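3.2 The drinks counter as a shared surface

Of the 6 surfaces we followed at the Drevley site the drinks counter was the one people cleared least and complained of most. Field notes for it run longer than for the desks and the sink put together, though not much happens there on paper. Someone comes in, makes a drink, goes. What gets left behind is what we were after.

We use "resident" for a thing that stays put from one visit to the next and "lodger" for a thing that is meant to leave and doesn't. The terms are Imhof's, from the earlier Premeslow study, and we keep them mainly for convenience. A coffee machine is a resident. So is the rack for its pods. A water bottle is a lodger, as is a paper bag, a coat, post, somebody's umbrella. The line between them is soft. Several staff at Ortner insisted a biscuit tin was a resident when it had been on the counter less than a week.

Residents fix the plan of the counter. The socket decides where the machine goes, the machine decides where the pods go, and the rest fills in what's left over. Cable length mattered more than we expected. At Drevley the machine could have moved a little either way but in interviews not one person had thought of moving it. "It's where the plug is." Fair enough.

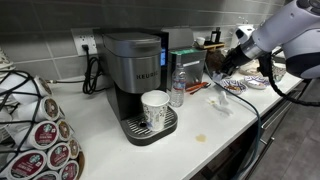 Figure 3. Drinks counter, Drevley site: pod coffee maker with paper cup on the drip tray, pod carousel to the left, water bottle to the right.

Lodgers gather on the side away from the pods. This held at both sites with a pod rack. Our reading is that people keep the reaching side open, as they need a hand in there each time, and put down whatever they're carrying on the other side. Once one thing is down others follow. Staff told us that a bare stretch of worktop felt like it belonged to the machine, whereas a stretch with a bottle on it was "already in use", so adding a bag did no harm. At Ortner, where pods were kept in a drawer, things settled on both sides about evenly and were moved more often.

Depth matters too. Front edge: things in play, cups mostly. Back, along the tiles: things parked. Lodgers that reach the back wall tend to stop being seen. Asked from memory to list what was on the counter, staff named the machine and the pods without trouble, then the kettle at sites that had one, and after that got vague. Items against the wall were missed even by the people who had put them there. One woman at Ortner left out her own lunch box and laughed about it afterwards.

The pod rack is worth a word. It's the only item on the counter people said they enjoyed, partly for the colour of the lids and partly becuase you can see at a glance how the week is going. A full rack was read as someone looking after things. A thin one set off small acts of care elsewhere: wiping down, binning old cups, pushing the bottle back to the wall. We did not expect this and have no strong account of it. Possibly people waiting on a refill simply have time to stand and look. The Plasa diaries mention something similar for printer paper, but the entries are short and we wouldn't lean on them.

Cups are the awkward case. Under the spout a paper cup is neither resident nor lodger, it is part of the job being done, and nobody interviewed would touch one. Two steps along the worktop the same cup is rubbish. Leopold Imhof suggested coding cups by distance from the spout and we tried this in March, then gave it up, the two coders agreed too rarely on where "next to" ended. Cups are therefore left out of the tallies in section 4 except where the text says otherwise.

One caution. The notes come to around 3,000 words for this counter alone, and most were written up at the end of a visit, standing, in a hurry. Positions left and right are reliable. Positions front to back less so. Times of day should be treated as a rough guide only. Nor did we ask who bought the pods, which in hindsight we should of done, as who pays very likely bears on who tidies. The Ortner interviews touch on it here and there and we come back to those in 3.4, after the sink.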